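Pedorus Hand-Held Gripper Kit: Set-up and Recording Guide
Section 5: Recording your first examples at home

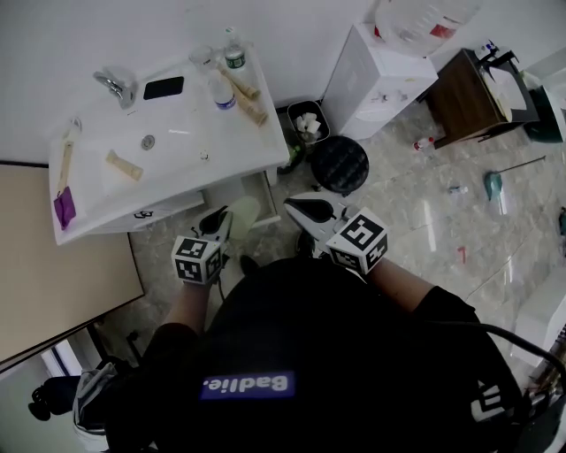
By now you should have both grippers charged, the head camera fitted and the Serside app talking to all three, so we can get on to the part most people have been looking forward to. In this section we'll take you through a full recording session in an ordinary room of an ordinary home, from choosing a job to sending off your first batch. Do read it all the way through once before you pick anything up. It takes a few minutes, and you'll find the steps much easier to follow when your hands are full.

5.1 Choosing a job

The learning system picks things up from watching a great many short, complete jobs, each done the way you would naturally do it. Wiping round a basin is a good one to start with. So is putting bottles back on a shelf, or folding a small cloth and laying it on a counter. What they have in common is a clear beginning and a clear end, and you can do them standing more or less in one place.

Please leave cooking, glass and anything on a ladder until you have finished Section 8. We know it's tempting to go straight for the washing-up, and plenty of our early testers did just that, but grippers take some getting used to and a dropped plate is a sad way to begin.

5.2 Getting the room ready

1. Turn on the main light and, if you can, leave it on for the whole session. Daylight is lovely but it wanders, and a cloud going over halfway through an example can make the markers harder to read.

2. Leave the room lived in. You don't need to clear the counter or tidy the floor for our sake, as the system has to learn to cope with rooms as they are. Do move anything you might trip on from the spot where you'll be standing.

3. Put away anything private: letters, prescriptions, bank cards, family photographs. Turn phone screens off or face down.

4. If there is a mirror, stand so that you don't face it squarely. A marker seen twice, once on your gripper and once in the glass, will confuse the tracking.

5. Ask anyone else at home to stay out of the room until you've finished, and shut the door if you have a cat.

CAUTION: The grippers and the battery pack are not waterproof. In a bathroom or kitchen, keep the taps off while you record and wipe up any puddles first. Never rest a gripper in a basin, even a dry one.

5.3 Putting on the grippers

1. Slip your left hand through the left strap and tighten it until it's snug. You should still be able to wriggle your fingers. Do the same on the right.

2. Check that the marker cubes are firmly seated. Give each a gentle twist; if it moves at all, press it down until it clicks. A loose cube is far and away the commonest cause of rejected recordings, so please don't skip this one.

3. Run the cable behind your shoulder and down your side, and clip it at the waist. Swing your arms about a bit. If you feel it tug, let out a little more slack.

4. Squeeze and release each handle 5 times. The app will show the jaws opening and closing on its screen, and will play two notes when it is happy.

NOTE: Long sleeves are fine, but push them back far enough that they can't flop over a cube. A loose cuff may slide down slowly as you work, and you won't notice it until you look at the recording afterwards.

5.4 Lining everything up

1. Stand where you intend to work and look down at your hands, as you would when reading a book.

2. Hold both grippers out in front of you with the jaws pointing away, and keep them still until you hear a single beep. This usually takes 7 seconds, though it can feel a good deal longer.

3. Turn your wrists slowly to the left and then to the right, so that the camera gets a look at more than one face of each cube.

4. If you hear a low buzz, a cube has been lost from view. Bring your hands a little closer together and start again from step 2.

5.5 Recording an example

1. Say the name of the job out loud, for instance "wipe the basin". The app listens for it and fills in the label for you.

2. Begin when you hear the rising tone. Move at an easy pace - a touch slower than usual is ideal, but please don't creep along.

3. Keep your eyes on what you're doing. The camera goes where your head goes, and a glance out of the window leaves a gap.

4. When the job is done, bring both grippers back in front of you and squeeze both handles together to stop.

5. Put things back more or less where they started, but not too neatly. Small differences from one go to the next are very useful to us.

If you fumble something, carry on and recover as you normally would. A recording in which you drop a cloth and pick it up again is well worth having. Only throw an example away if a cube came off, somebody walked in, or you lost track of what you were meant to be doing (it happens to all of us).

5.6 How much to record

A full set for one job is 166 examples. You certainly needn't do them all at one sitting, and your wrists will thank you if you don't. Take a proper break whenever the app suggests it, and stop altogether if your hands begin to ache or tingle.

The storage card holds 355 examples of ordinary length. When it is nearly full, the light on the battery pack turns amber. Sets made with the older Hirano jaws, which we stopped supplying in April, can still be sent in, but please choose "Hirano" under Jaw Type before you start. You can't change it later.

5.7 Sending your recordings

1. Plug the battery pack into the mains and join it to your home network.

2. Choose Review and look through the thumbnails. Delete anything you would rather not share.

3. Choose Send to Zumalau and leave the pack alone until the light is green. Large sets are best left overnight.

For problems with the upload, see Section 9.

Guide last revised Friday, November 1, 2024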